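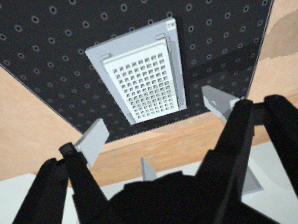

Fig. 4 : plateau sur panneau perforé, vue de rendu.

4. Serveur dédié Hornent : installation et première saison

Cette section concerne l'hébergement d'une partie multijoueur de Stumitow sur une machine séparée du poste de jeu. Pour une partie locale entre deux joueurs, voir la section 2.

4.1 Prérequis
Système 64 bits, 500 Mo d'espace libre pour le serveur seul, hors sauvegardes. Le port UDP 3158 doit être ouvert en entrée et en sortie. Le client et le serveur doivent porter le même numéro de version ; un écart, même mineur, entraîne un refus de connexion sans message détaillé.

4.2 Installation
1. Télécharger l'archive Hornent depuis la page du jeu et la décompresser dans un dossier dont le chemin ne contient ni espace ni caractère accentué.
2. Lancer une première fois l'exécutable hornent_srv, puis l'arrêter avec la commande stop. Le fichier serveur.cfg est créé à la racine.
3. Ouvrir serveur.cfg et renseigner les lignes nom_partie, mot_de_passe et port.
4. Régler joueurs_max. La valeur par défaut est 4.
5. Enregistrer, puis relancer l'exécutable. La ligne « monde chargé » s'affiche dans la console.

Attention : ne pas modifier serveur.cfg pendant que le serveur tourne. Les changements sont écrasés à l'arrêt.

4.3 Choix de la carte
Deux cartes sont livrées avec le serveur : Gurkside et Gündoğdu. La carte est fixée à la création du monde et ne peut plus être changée ensuite.

Note : dans le fichier de configuration, Gündoğdu s'écrit gundogdu, en minuscules et sans signes diacritiques. Avec toute autre graphie, le serveur charge Gurkside. 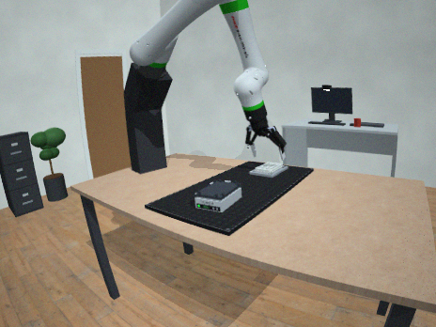
4.4 Activation de l'événement saisonnier
L'événement de janvier est désactivé par défaut sur les serveurs dédiés.
1. Arrêter le serveur.
2. Copier le dossier monde vers un emplacement extérieur au répertoire d'installation.
3. Passer evenement_saison de 0 à 1.
4. Relancer et saisir saison etat dans la console. La réponse attendue est « actif ».

Les masques et les monnaies d'événement sont enregistrés par personnage. Ils restent dans l'inventaire après la fin de la saison, mais les marchands ne les reprennent plus.

Attention : remettre evenement_saison à 0 en cours de saison supprime les quêtes ouvertes de tous les joueurs. Seule la restauration de la copie faite à l'étape 2 permet de les récupérer.

4.5 Connexion des joueurs
Menu Multijoueur, Adresse directe, puis adresse et port séparés par deux-points. Si la partie n'apparaît pas dans la liste publique, vérifier que la ligne visible vaut 1.

Dernière mise à jour de la section : 2024-04-03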